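Pre-session inspection, arm and hand cell, Karkerham
Demonstration gathering for the Lema grasp set, May

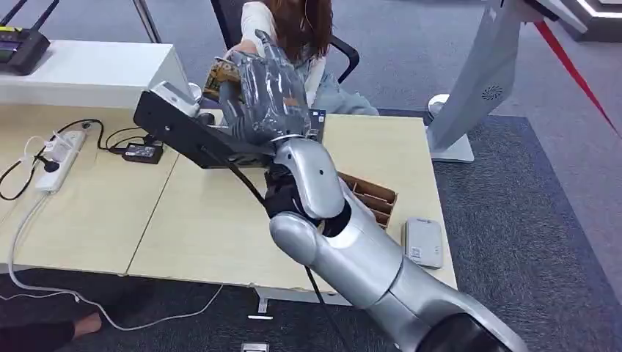
To be completed before the first recorded episode and again after any break longer than 20 minutes. Inspector: Sipho Coetzee. Second check: Edit Deák.

1. Emergency stop reachable from operator's chair
Pass. Tested twice, arm held position both times.

2. Hand covering intact at fingertips and palm
Pass with comment. Creasing is acceptable. Replace the covering if a crease catches on packaging during closure, and note the episode number.

3. Cable at wrist clear of joint through full travel
Pass. Recheck after any change to the wrist mount.

4. Power strip, adapter and leads on table outside the reach envelope
Comment. Leads run off the left edge to the floor. Tape down before the afternoon block. Action: T. Mercado.

5. Joined tabletops level at the seam
Pass.

6. Closed footwear worn by everyone in the cell
Fail. A bare foot near trailing cables. Recording held until corrected.

7. Seated persons clear of the arm
Comment. Chair to go back behind the line before motion is enabled.

8. Network link stable
Pass. 153 test packets sent, none dropped.

9. Storage and labels
956 episodes on disk, 78 flagged for relabelling. Flagged episodes stay out of the training split until Ülle Venckus has signed them off. Grasps stopped by the operator are labelled "aborted", not deleted.

Items 4, 6 and 7 remain open. Return the sheet to L. Šimkus.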